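Gadeo Laundry Cell Safety Kit

For robot arms working at front-loading washers and dryers

Product overview

The Gadeo kit is a set of floor markings, machine labels, a door position sensor and a written work procedure for laundries that use a robot arm to load or unload drums. It is sold by Brustano and fits most commercial front loaders with a side-hinged door. The kit does not replace a risk assessment. It gives the site a standard layout to assess against.

What the procedure covers

Each machine served by the arm gets a name and number on its front, at a height a standing person can read. Washers and dryers are numbered separately, so staff should always give both the name and the number when reporting a stop. The same wording is used on the robot's screen and in the log book.

The door must be fully open before the arm moves toward the drum. A door left halfway is treated as closed, and the arm holds its position. Drum rotation is locked out for as long as any part of the gripper is past the door ring.
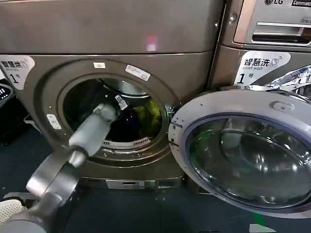

Arm at the dryer opening, door swung clear, two garments in the drum.

Reach speed inside the opening is limited to 200 mm per second. If the gripper meets resistance at the lower lip or the back of the drum, it opens, backs out and waits for a person to clear the fault. It may retry up to 3 times on a garment that slips. After that the item is left for hand unloading.

People may enter the marked floor area only when the arm is parked and the amber lamp is off. This includes short jobs such as cleaning a lint filter or picking up a dropped sock.

In the box

Floor tape, yellow and black, 23 m
Door position sensor with bracket
Amber status lamp
Blank machine labels, white
Printed procedure and log book

Fitting and training

Fitting is done by Brustano or by a site electrician using the supplied drawing. The lamp and the sensor share one cable – do not extend it. Staff training takes one shift and is repeated every October. The Greenwood and Skollow laundries both run it as part of their yearly fire and first aid day.

Procedure text by Adesuwa Bako. Current issue: February 22, 2020. Earlier issues should be removed from the log book when the new one is put in.

Spare labels and log books can be ordered separately. Please give the number of machines and the door hinge side with your order.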